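Fonbridge Robotics Newsletter – Field Safety Notes, 2 September 2022

# Pad creep on the handheld gripper: what failed and what to change

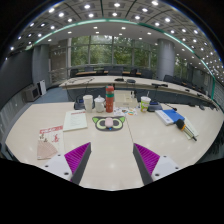

## Summary

During August the Sasen site reported a run of bad recordings from handheld gripper unit 121. The jaw opening written to the log did not match the real distance between the finger pads. The error was small at first and grew over a session. One operator also got a pinched fingertip while checking a pad by hand. The skin was not broken, but the event counts as a reportable injury under our own rules and is treated as one in this item.

The task set was tabletop clearing in meeting rooms: mice, paper cups, lidded mugs, thermos bottles, folders and loose paper. These objects differ a lot in stiffness and width, and that is the main reason the fault took so long to show up. A paper cup gives way under the pads, so a wrong opening value looks like normal squeeze. A computer mouse does not give way, and the first clear mismatch came from a mouse pick.

## What went wrong

Each finger has a ribbed, fin-shaped pad on its inner side and a mounting block that ties it to the jaw carriage. The block is held by small screws. On unit 121 the screws on the left block had backed out far enough to let the block shift along its slot when the jaw closed under load. The jaw encoder sits on the carriage and cannot see this movement. It reported a full and correct close while the left pad lagged behind.

Veronica Iordache, who runs the test bench at Sasen, repeated the fault on a second unit with the screws set loose on purpose. Her notes read:

> Block walks outward on close and comes back partway on open. It never comes back all the way. After 200 cycles on a rigid target the offset is easy to see by eye. On a soft target I could not get it to show at all.

The screws had been fitted at the Daly workshop without thread locker. The assembly sheet does call for it, but the step is on the back of the page, and the copy pinned up at the bench was printed on one side only. The sheet has been reissued as a single page.

## The pinch

The operator noticed that the pads no longer met evenly and reached in to push the left one back into line. The trigger was still partly held in the other hand. When the block slid free, the jaw closed the remaining gap onto the fingertip.

The handheld unit has no power lockout because the jaw is driven by the operator's grip through a return spring. Until now the training notes treated it as low risk for that reason. The spring is strong enough to hurt, and a loose block removes the even resistance that normally warns the hand. The notes now say that the trigger must be fully released and the jaw pin inserted before anyone touches a pad, a block or a screw.

## Effect on the data

The August batch from Sasen holds 624 recordings. All of them have been pulled from the training pool while they are checked. Recordings made with other units will go back in once their start and end calibration closes agree. Recordings from unit 121 will stay out unless the pad gap can be measured again from video.

The Flavudia arm cell had already loaded part of this batch. A policy trained on it closed too early on rigid objects and pushed them along the table, then reported a successful grasp. The arm was running at reduced speed behind its guard, and nothing was damaged. The policy has been withdrawn. The cell's grasp check relied on the jaw encoder alone, so it had the same blind spot as the handheld unit. A motor current check is being added.

## What to do now

1. Before each session, insert the jaw pin and try to move each mounting block by hand. There should be no play. If there is any, tag the unit and stop.
2. Remove the pin and make a calibration close on the rigid gauge block. Do not use a cup or any other soft object for this.
3. Repeat the calibration close at the end of the session. If the two values differ by more than the limit on the unit card, mark the whole session as suspect.
4. Refit all block screws with thread locker at the next service, or at 3000 cycles if that comes first.
5. Report every pinch, including those that leave no mark.

Units that have not been refitted may still be used if steps 1 to 3 are followed and logged. Unit 121 remains at the Daly workshop – please do not request it. Replacement screws and the new assembly sheet are shipping from Fonbridge with the next parts order. Questions on the bench test go to Veronica at Sasen.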